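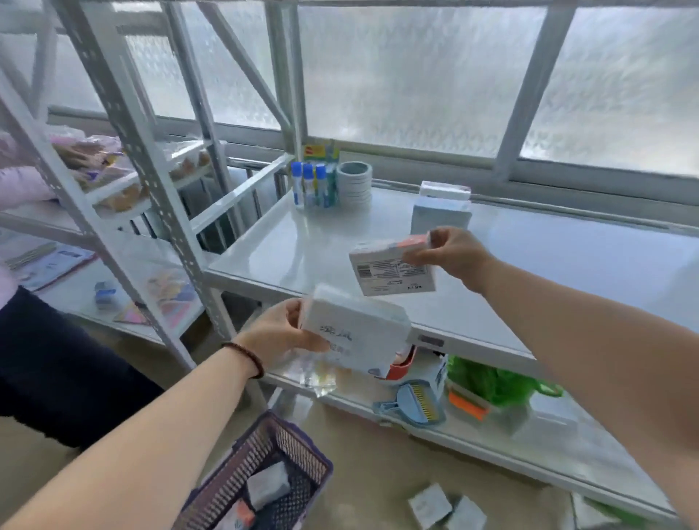
Estoppel certificate (commercial leasing)

An estoppel certificate is a signed statement from a tenant that sets out the basic facts of its lease, such as when it ends, what the rent is and whether anyone is in default. Buyers and lenders ask for one before they put money into a building. The name sounds like something out of a law school nightmare, and I put off learning what it meant for longer than I'd like to admit, but the idea is pretty simple. The tenant says "these are the facts," someone relies on that, and the tenant can't come back later with a different set of facts.

I keep this entry as part of my small encyclopedia of property finance terms. It covers how things generally work in the United States. State law varies and so do leases, so please read yours before you lean on anything I say.

Name

"Estoppel" comes through Old French from a word for a stopper or plug, and it's a cousin of plain old "stop." In law, a person who is estopped is blocked from taking a position that clashes with something they said or did earlier. You'll hear people in the business shorten the document to "the estoppel" or just "estoppels" in the plural (as in "are the estoppels back yet?", which is a question I have asked far too many times). Some leases call it a tenant's certificate or an offset statement. Offset statement is the older term, and I still run into it in leases that have been photocopied so often the page numbers are gone.

What it says

There's no single required form. Most of the ones I've read cover the same ground:

The lease and every amendment, listed by date
The start and end dates of the term
Current base rent, and the date through which it has been paid
The security deposit
Renewal, expansion and early termination options
Any right to buy the building, or a right of first refusal
Free rent or landlord contributions still owed
Whether either side is in default, as far as the tenant knows
Whether the tenant has subleased or assigned the space

That phrase "as far as the tenant knows" gets argued over a lot. Tenants like it. Lenders would rather not see it, at least next to things the tenant ought to know cold, like how much rent it pays. A common middle ground is to leave the hard facts flat and let the tenant hedge on landlord defaults, where it may have no way of knowing what's going on behind the walls.

Why anyone wants one

When a building changes hands, the buyer gets a rent roll from the seller. That's a spreadsheet, and spreadsheets are only as good as the person who typed them. The leases help, of course, but they won't show you a side letter from six years ago or a handshake deal to knock a bit off the rent while the elevator was out. The tenant will know about those, and the certificate is the place for them to come out.

Lenders care for the same reason. The rent pays the loan. If the largest tenant believes it can walk in two years, or believes the landlord owes it a new roof, the lender wants to hear that before closing — afterward the news is a lot less useful.

Landlords and tenants don't have to be fighting for the answers to differ, either. I've seen a perfectly friendly tenant list an end date a full year off from the landlord's, and both of them had a signed paper to back it up. (The amendments contradicted each other. It took two lawyers and a long afternoon.)

A worked case

The deal I learned most from was the sale of Clellau, a mixed-use block in Brondau with 436 apartments upstairs and 9 shops at street level. The buyer was a partnership called Wieser, and the loan was coming from Butimard. I was on the buyer's side, fairly junior, and chasing estoppels was my job.

Nobody asked the apartment tenants for certificates. Residential leases are short and close to identical, so the buyer checked a sample of the files and left it there, as buyers of apartment buildings usually do. The shops were another matter. The sale contract said Wieser could back out unless certificates came in from the grocery store, the pharmacy and enough of the others to cover most of the remaining retail space.

The grocery store's came back fast and clean. The pharmacy's came back with a handwritten note in the margin saying the tenant had 1366 square feet of basement storage at no charge. That storage wasn't in the lease. It wasn't on the rent roll either, and the buyer had been planning to rent it out! The seller dug up a letter that did more or less promise it. The price came down a little, the lease was amended to cover the storage, and Butimard got a fresh certificate that matched. I've been a believer in margins ever since.

How much is enough

Sale contracts normally set a delivery threshold. For a building with one tenant the number is 100 percent, plain and simple. With many tenants, the parties name the big ones whose certificates are a must and set a share of the leased space for everyone else. The threshold is a matter of bargaining, and a seller with several interested buyers will push it down.

Age matters too. A certificate speaks as of its date, and it goes stale. Contracts often require one dated within a month or so of closing, and if the closing slips you may need to go back and ask the tenants again. They do not love this. Be nice to them.

Landlord and seller certificates

If a tenant won't respond, a seller may be allowed to sign a certificate of its own in the tenant's place. It's a weaker thing to hold, because it doesn't bind the tenant at all. What the buyer really has is a promise from the seller, good only for as long as that promise lasts under the contract. Buyers usually cap how much of the building can be covered this way, and they usually want it replaced if the tenant's own version turns up after closing.

It can run the other direction as well. A tenant that is selling its business, or borrowing against its lease, may ask the landlord to certify the same kinds of facts. Ground leases nearly always give the tenant this right.

If you're the tenant

Check your lease for the deadline. Ten to twenty days is common, and many leases say that missing it is a default, or that silence means you agree with whatever the landlord's form said. Read the form against your lease line by line, and cross out anything that's wrong. Watch for language that adds new duties or quietly gives up a claim you have. A certificate is supposed to report the deal you've got, and you're generally within your rights to refuse one that tries to change it. If the landlord owes you money, put it in writing on the form.

Not to be confused with

A subordination, non-disturbance and attornment agreement, or SNDA, which often arrives in the same envelope. That one is a contract about what happens to the lease if the lender forecloses. The two get signed together so often that people talk about them as one document, but they do separate jobs, and a tenant can have good reason to sign the first and negotiate the second.

See also: Assignment of rents; Ground lease; Rent roll; Right of first refusal; SNDA

Entry last revised 19 February 2019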